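Workshop bench check: clamps, cables and tabletop
Drollport building, unit 6
March 2018
Checked by Benedetta Santoro

How to read this: each item gets OK, FIX or WATCH. Comments are mine. If you disagree with one, write your own underneath and sign it. Last time someone wrote "no it isn't" beside item 4 and left me to guess who.

1. Walkway clear on both sides of the bench
OK. A box of Drilletti catalogs had taken up residence by the left leg. It has been moved to the shelf, where it can go on being unread in safety.

2. Bench stands level and doesn't rock
OK. The folded beer mat is still under the rear foot and still doing a better job than the leveling kit we paid for. I'm passing it for another six months.

3. Work surface clean, no glue, screws or sandwich
OK. The varnish has come up nicely and you can see the grain again. Whoever waxed it, thank you. Whoever waxed it right before I set a level down on it, please tell me next time.

4. Cables kept tidy on the worktop
FIX. We have a thick black one and a couple of thin black ones crossing the wood, and they all go their own way. I have no quarrel with a cable that crosses a bench. I do have a quarrel with not knowing which one I'm about to unplug. Label both ends, please. There is a roll of white tape in the drawer and it is not precious.
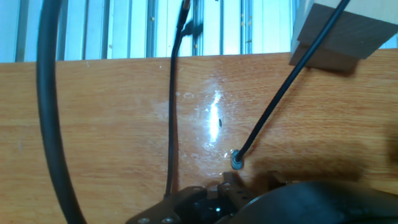 5. Plugs and connectors pushed fully home
WATCH. I went along and pressed each one with a thumb. One clicked. A connector that clicks on inspection day was not connected the day before, so if you had an odd afternoon with it, there's your answer.

6. Power strip off the floor, switch within reach
OK. Hung on its hook at last. The hook is rated for a good deal more than a power strip, and I would like it to stay that way. No coats.

7. Clamps tight and in good order
WATCH. The rule on clamps hasn't changed since I wrote it in September: snug, then a quarter turn, then stop. People who go on past that are the reason we had to buy two new ones from Brondden. The black C-clamp holding the pale block passes on looks, with the threads on its silver rod easy to make out, but there are cable connectors plugged into the bracket right beside it. Mind your knuckles and mind the plugs when you turn it. Hold the block with your other hand before you loosen anything. If it needs more than hand force, come and find me, and leave the pliers where they are.
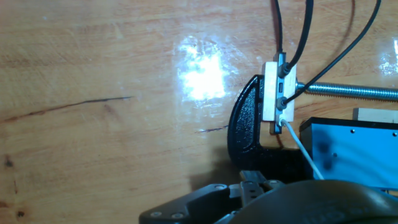
8. Tabletop sound
WATCH. I have a soft spot for this top, which came out of the old Obradović print shop with a good few years on it already, and I'd hate to see it go for want of a little wood glue. So I look it over harder than anything else in the unit. A long, thin, dark line runs across the left half toward the middle, and it could be a crack or just the grain showing off. Run a fingernail across it once a week. If the nail catches, tell me and keep the heavy work off that side. Please don't test it with a chisel to see how deep it goes. That is how you get a crack.

9. Lighting good enough for fine work
OK. Plenty of it. If you get the glare in your eyes, move your stool half a step. I have had requests for a dimmer and I have filed them.

10. First aid kit stocked
FIX. Eye wash is fine. The bandages are down to two, both the tiny round kind that would suit a doll. Order has gone in, number 2175. Until it arrives, try to get hurt in very small circles.

11. Fire extinguisher in place, tag current
OK. Tag is current and the pin is in. The bracket had been used to dry a pair of gloves. The gloves are now on the radiator and their owner may collect them.

12. Waste bin emptied
OK, barely.

Still open
Item 4: labels on both ends of every cable. Anyone with a pen.
Item 5: press the connectors again before the next long job.
Item 8: weekly fingernail check, initial the card on the door.
Item 10: waiting on delivery.

Sign below once you've read this. Initials will do, but they should be your own.

B. Santoro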